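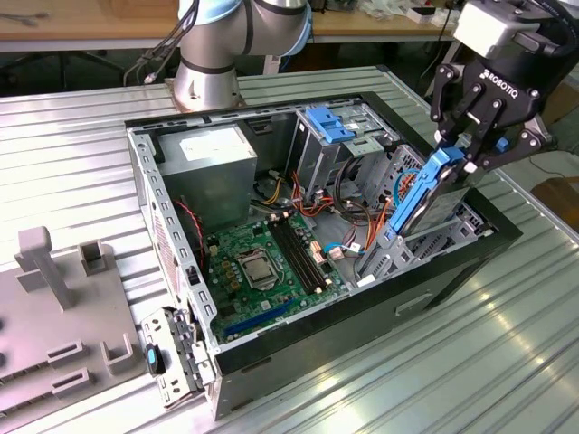

**Is the Takholm starter course worth buying for a school robotics club?** If your members can already use a screwdriver and cope with disappointment, it is.

We ran it with twelve students from March onwards. It costs 300 euros, for which you get a ring binder, a login and 153 worksheets on teaching an arm to take things apart. Hardware is your own problem.

The early chapters are good. Nhyira Addo had her first pick-up routine written by the second session, and the chapter on grip force is the clearest I've read, even if the author seems to have been paid by the semicolon. Chapter 6, on drive caddies, took us most of a term. The binder allows it "a pleasant afternoon".

Grumbles: the index is fiction, the login forgets you, and error 1504 is explained only as "see error 1504". Jasper Claeys wrote to ask and was sent a second binder.

Four stars out of five. We're using the spare binder for chapter 7.

*Geert Smits, 18 August 2026*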